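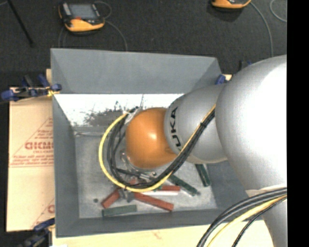 Figure 3. Red and green blocks in the gray bin, with the arm reaching in over them.

4.2 What we learned at the open day

We took the picking cell to the Ornley open day in October, and I'll admit I was nervous. Up to then only the four of us had ever run it. Visitors got to pick a color and call out "go," and the Gokisetti planner took it from there – no retuning between groups, which was my rule and which I regretted by lunch.

We logged 199 attempts over 14 short sessions. Of those, 28 ended with no block held. Most of the misses I looked at came from blocks lying close to a wall of the bin (Figure 3 shows one of the green ones near the near wall), where the planner gets timid about its approach angle. The Aaltonen baseline has the same trouble, so I don't blame our cost term alone. Kids also kept asking for the hardest block on purpose – great test data!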